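Sorting by the Tray: A Small Study of How Things Get Put Away in Shared Student Rooms

Project report, Home and Household Studies, second year

Why we picked this

Everybody on our corridor at Brusura House owns too many small things. Big things sort themselves out, more or less. A coat goes on a hook and a suitcase goes under the bed (or on top of the wardrobe, if you are tall). Small things are different. They land on whatever flat surface is closest, and by the end of the week the desk has vanished and someone is eating toast standing up.

We wanted to find out whether a very cheap, very simple aid could help: a shallow tray, one per person, used as a halfway stop between "I have just put this down" and "this is where it lives". Box lids are free and there are always plenty in the recycling store in November, when the winter parcels start coming in. We thought this would be a fairly dry little project. It was great fun, and I would happily do it again with twice as many rooms.

The question

Our main question was: does a halfway tray make people put their small belongings away sooner, or does it just become another place to leave things?

We also had a second question that grew out of the pilot. Does it matter where the tray is kept? In the pilot, people moved their trays about all the time, and the results seemed to change with them.

How we did it

We had 16 rooms take part, all in Brusura House, all single rooms with the same furniture: bed, desk, chair, wardrobe, two shelves and a bedside unit. Each person was given a box lid and a sheet of paper to write on. For the first half of the study they kept the tray on the desk. For the second half they kept it on the bed during the day, which meant it had to be moved before they could go to sleep.

Each evening they wrote down what was in the tray, and whether each thing was still there the next evening. We called anything that stayed for 2 evenings or more a "stayer". Anything that went to its proper home (or was eaten, or binned) before then was a "mover". We argued for ages about whether eating something counts as putting it away. In the end we decided that it does, as the tray is empty afterwards and the person is happy.

We ruled out money, keys and phones. People have fixed habits about those and we didn't want them to swamp everything else.

We also asked everyone to line the tray if it was plain brown inside. This came from the pilot too. Two people said they kept losing hair grips and pen lids against the bare card, so we handed out coloured paper from the craft cupboard. Some people used wrapping paper or old posters instead, and the trays ended up looking lovely lined up together at our corridor display. 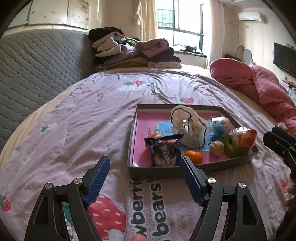

Food was the group of things that surprised us most. We had expected it to be a small part of the lists, as there is a shared kitchen two doors down, but snacks turned up in nearly every room. A typical mix is a bag of something standing up in the front, a small orange mandarin next to it, and a bun further over, all sharing the space with a cloth pouch on a black drawstring and a ball in blue and white patterned paper. The bright pink inside helps enormously with a load like that, and orange peel against pink is hard to overlook! Fruit was the quickest mover of all our groups. It hardly ever became a stayer, and several people told us they ate more of it once it was sitting out in a tray.

What people put in the trays

Over the whole study the lists recorded 113 separate things. We sorted them into groups after the lists came in, which was a mistake (see further on), and these were the groups we settled on:

Food and drink
Pouches, purses and small bags
Wrapping, ribbon and packaging
Stationery
Hair and washing things
Chargers and cables
Odd ones

Odd ones was our favourite group. It had a single bicycle glove, a door wedge, a board game piece that three people claimed, and a very nice pebble. Nearly all the odd ones were stayers. When we asked why, the answer was always some version of "it hasn't got a home", and we think this is one of the most useful things we learned. A tray can't help a thing that has nowhere to go next.

Pouches were the hardest to sort. A drawstring pouch might be empty, or it might hold earphones, or six other small things that should each have had a line on the list. We told people to write down the pouch as one thing. Looking back, we should have asked for the insides as well. Soft bags flop over other items too, and a few lists have notes such as "found rubber under bag, been there since the start".

Wrapping and packaging behaved in two ways. Crinkly wrappers from sweets and crisps moved quickly once the person noticed that they were rubbish. Good paper and ribbon stayed for ages, as people were saving it.

Desk against bed

With the tray on the desk, fewer than half of the things recorded were movers. With the tray on the bed, 60 per cent of them were. We were thrilled with this, and checked it again straight away in case we had mixed up the columns.

The reason people gave was simple. A tray on the bed is in the way at bedtime, so you pick it up, and while it is in your hands you look at it. Lots of people then put away a thing or two on the spot. On the desk it slides back behind the laptop and turns into scenery.

It wasn't all good. Three people said that having food on the bedding bothered them, and one said she simply moved the whole tray to the floor every night and back again every morning without touching anything in it. Her lists are wonderful to read, as they are exactly the same for days.

A soft bed also gives the tray a less steady base than a desk. Upright things fall over and round things roll. People with very shallow lids had more trouble, and a couple of them built up the sides with strips of card from a cereal packet. It worked so well that we would give everyone a deeper lid next time.

Did the trays fill up?

Yes, some did. We had worried that the tray would be just one more dumping ground, and in a few rooms it was. The people whose trays filled up mostly had the biggest lids. The smallest lid in the study came from a Camenzind shoe box for children, and its owner had the fewest stayers of anyone. That is only a single room, so we can't claim much from it, but we would love to test size properly.

What went wrong

Our groups should have been decided before we started. Somebody's "wash bag" was somebody else's "pouch", and we had to go back and ask.

The order of the two halves was the same for everyone, desk first and bed second. It may be that people simply got better at using the tray as time went on. A fairer plan would be to have half the rooms start with the bed.

Writing a list every evening is itself a kind of tidying. Several people admitted that they put things away so they wouldn't have to write them down. We laughed about this a lot, but it does make the numbers look better than normal life would.

What we would do next

We would like to try the trays in Orkora, the block across the courtyard, where the rooms are shared and belongings get mixed up much more. We would use lids of three set sizes, all lined in the same bright colour, and give each person a small "no home yet" box for their odd ones.

Our lists and the blank recording sheet are in the folder at the back of this report. The trays are still in use in most of the rooms, and the pebble now lives on a windowsill.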